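Tinstead Memorial Pages: Administrator Guide
Section 4. Setting Up and Publishing an Obituary Notice

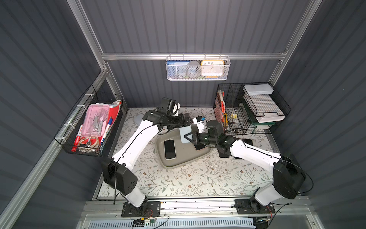 This section covers creating a notice, entering service details, opening the guest book and sending the notice to newspapers. Complete Section 3 (Funeral Home Profile) first. The account used must have the Editor or Manager role. Viewer accounts can open a notice but cannot save changes.

4.1 Before you start

Have the following on hand:

- Signed release from the next of kin
- Full legal name and any name the family wants shown in its place
- Place of residence and place of death, if the family wants either one listed
- Service times and the name of each location
- A portrait, if one will be used

NOTE: The release form is stored under Documents > Family Forms. A notice can be drafted without a release on file, but the Publish button stays gray.

4.2 Creating the notice

1. From the main menu, select Notices > New.
2. Select a template. Gatti is the short form, for name, dates and services only. Kusatum is the long form and adds fields for biography, survivors and donations.
3. Enter the legal name in the First, Middle and Last fields. Enter a maiden name in its own field. Do not type it in parentheses after the last name.
4. Enter the date of birth and date of death. Age is worked out from these two fields and cannot be edited by hand.
5. If the family does not want the age shown, clear the Show Age box.
6. Select Save Draft.

CAUTION: Changing the template after saving moves any text that does not fit the new template into the Notes field. Notes are not published. Check this field before going on.

4.3 Survivors and predeceased relatives

The Kusatum template has separate lists for survivors and for relatives who died earlier. Each list holds up to 30 entries.

1. Select Add Relative.
2. Choose the relationship from the list. If the correct term is missing, choose Other and type it in.
3. Enter the name. To show a spouse in parentheses, use the Spouse field.
4. Drag entries to set the order. The order on screen is the order in print.
5. For groups such as "several nieces and nephews," use Add Text Line.

NOTE: The system does not sort by age or by relationship. Confirm the order with the family.

4.4 Service details

1. Open the Services tab and select Add Service.
2. Choose the type: Visitation, Funeral, Graveside, Memorial or Private.
3. Enter start and end times. The end time may be left blank for all types except Visitation.
4. Choose a location from the saved list, or select New Location and enter the street address.
5. Repeat for each service.

If Private is chosen, the time and location are kept on file but are not shown to the public. They also do not appear in the newspaper copy.

CAUTION: Services moved after publication are not updated in newspapers that have already accepted the copy. Contact each newspaper directly.

4.5 Guest book and sympathy gifts

1. Open the Guest Book tab.
2. Set Moderation to On or Off. With moderation on, entries wait in the queue until an Editor approves them.
3. Set the closing period. The default is 30 days from the date of publication.
4. To offer flowers or memorial trees, select Allow Gifts. If the family has asked for donations only, leave this box clear and fill in the Donations field.

Entries left in the queue for more than 10 days are marked Overdue and sent to all Managers on the account.

4.6 Sending the notice to newspapers

Newspaper copy is sent through the Dristley exchange. Each newspaper must be turned on in the funeral home profile before it appears here.

1. Open the Newspapers tab and check the box for each paper.
2. Select Build Copy. The notice is converted to plain text in the style of that paper.
3. Read the copy in full. Line breaks and abbreviations may differ from the web version.
4. Select Get Price. The price is good for two hours.
5. Select Send. The status changes to Pending, then to Accepted or Returned.

Copy for the next morning's edition must be sent by 2 p.m. unless the paper lists an earlier time.

4.7 Publishing

1. Select Preview and check the spelling of every name.
2. Send the proof link to the family contact. The contact selects Approve or Request Changes.
3. When the status reads Approved, select Publish.

Corrections can be made at any time with Edit > Correct Notice. Each correction is recorded in the History tab with the user name and time.

4.8 Error codes

E10: Date of death is earlier than date of birth. Check both fields.
E14: Release form missing or unsigned.
E22: Location has no street address. Open the saved location and complete it.
E30: Newspaper price has expired. Select Get Price again.

For removing or merging notices, see Section 5.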